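22nd August - bag bench, Tetstead

Third week with the two arms on the bag bench, and I promised the Holroyd lot I would write things down as we go, so this is for them as much as for me. We put 148 bags through today on the Manine settings, and 39 of those had to be finished by hand, mostly for the handles. I'm not downhearted. It was a good deal worse last week!
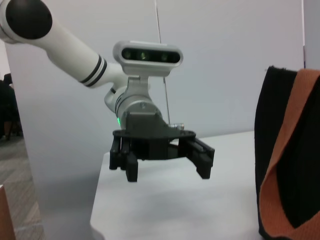
The thing I keep coming back to is what the packers do with their hands now. Before all this they opened, checked and closed every bag themselves, and by December their wrists were sore and everyone was short with each other. Now they stand back more and watch, which is tiring in its own way. One of them told me she waits for the fingers to spread open over the table and catches herself holding her breath. I said I do the same - and the little green light at the wrist has become the first thing I look for when I come in with my tea.

We've agreed on 20 minutes of watching and then a swap, and I think it should stay that way whatever Stamon say about staffing. The packers know these bags far better than the settings do, and I'd like 5 of their handling notes written up properly before we change the grip again.
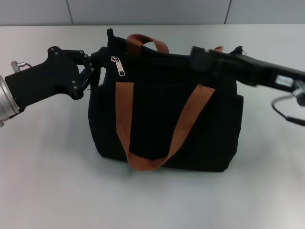 *Black tote, brown handles, both grippers at the top edge.*

Still to do: ask about a softer pad for the fingertips, and move the swap sheet to where people can reach it.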